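FOR IMMEDIATE RELEASE

Vavum Publishes Equipment Planning Guide and Fixed Pricing for Household Cloth-Handling Work

April 7, 2021 – Vavum, which supplies hand-held grippers and matching robot end tools to research groups and appliance developers, today released a planning guide for teams that are budgeting for work with clothing, bedding and other soft goods in ordinary homes. The guide is free and comes with a fixed price list that will stay in force through November.

The guide covers the purchase of hand-held units, spare finger pads, storage, operator hours and the later step of moving from hand-held work to an arm. It was written for people who have to put a number in front of a finance office before they have run a single session.

"Most of the budgets we get to see are built around the arm," said Skarphéðinn Lykkegaard, head of customer planning at Vavum. "The arm is one line. Pads, pins, operator time and room access are the lines that run over, and those start on the first day. We wanted a document that puts them in the order in which the bills arrive."

Cloth on a bed is used as the main planning case throughout. A made or half-made bed brings together several materials in one place, and a flat strip of fabric on a fitted sheet asks for a different grip from a duvet or a pillow. The guide treats each of these as its own item, with its own allowance for sessions and for pad replacement.

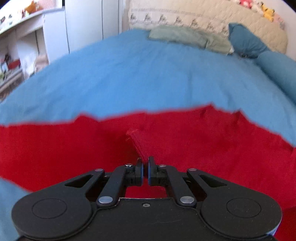
Pad wear takes up the longest chapter. Vavum recommends that buyers order pads by the session and not by the unit, and that they keep a written log of which pads were fitted on which day. Pads should be replaced in pairs. A new pad facing an old one gives uneven grip, and recordings made that way are hard to compare with earlier ones. The starter set in the new price list includes 8 pairs of pads for each gripper, and extra pairs can be added to the same order at the same rate.

Pivot pins and screws are covered in a shorter section. The guide asks teams to check them before each session and to set aside one gripper as a spare for every four in use. Small marks on the body do not affect the work and are not a reason to send a unit back. Looseness at a joint is, and the cost of a return is now listed separately so that it can be planned for.

The price list has three levels. The Single level covers one gripper, a case and the starter set of pads. The Room level covers four grippers with one spare and is meant for a group working in one home or test apartment at a time. The Site level covers 20 grippers and includes two days of operator training at the customer's location. Customers who bought grippers before today may order pads and parts at the new prices without moving to a new level.

Operator time is handled as a planning figure of its own. The guide uses a base plan of 300 recorded handling runs per household task and shows how the cost changes when a team adds a second room or a second kind of cloth. It advises against buying more grippers to make up for a shortage of trained operators. Two people who know the tool well will usually get through a plan faster than five who are new to it, and they will use fewer pads.

The figures were checked against the purchasing records of two early customers. Celtbridge, a developer of laundry and linen equipment, shared its spending on hand-held work over a full budget year. Lehtinen, a design office that works on assisted living apartments, shared its plans for a smaller project in which the same few rooms were used again and again. The two sets of records are summarized in the appendix with the customers' permission.

Both customers had underestimated the cost of getting rooms ready. Lehtinen had set aside money for equipment and travel but none for laying out bedding between runs. Celtbridge had planned for it but had booked the hours under a general heading, so the overrun did not show until the end of the year. The guide now gives room setup a separate line, next to operator time.

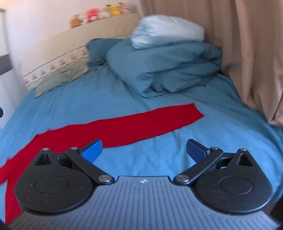
A further chapter looks at when to buy an arm. Vavum's advice is to wait until the hand-held runs for at least one task have been reviewed, and to choose reach and mounting after that. The side from which a bed can be approached, the height of the mattress and the space left for a base all affect the choice. Teams that order the arm first often find that it suits one room and no other – a costly thing to learn after delivery.

For teams that do go on to an arm, Vavum has agreed with Grusport, a maker of mobile bases and mounts, on a joint quote. Buyers can ask for one document that lists grippers, pads, mount and base, with delivery dates for each. The two companies will continue to invoice separately. The joint quote is open to buyers at the Room and Site levels.

"Some customers need only the hand-held part, and we say so in the guide," Lykkegaard said. "If a team is still deciding which task to work on, a Single level order and a few weeks of sessions will tell them more than a quote for a full system. The worksheet is set up so they can stop there and still have a complete budget."

The planning guide contains 109 worksheet lines, each with a short note on who in a buyer's organization would normally supply the figure. Lines that do not apply can be left blank without affecting the totals. A printed copy can be ordered with any purchase.

Availability

The guide and price list are available from today on the Vavum website and from the company's sales office. Orders at the new prices can be placed immediately. Site level orders should be placed at least six weeks before training is needed.

About Vavum

Vavum designs and sells hand-held grippers, replacement finger pads and matching end tools for robot arms. Its customers include research groups, appliance developers and design offices working on tasks in the home.

Contact

Skarphéðinn Lykkegaard
Customer Planning, Vavum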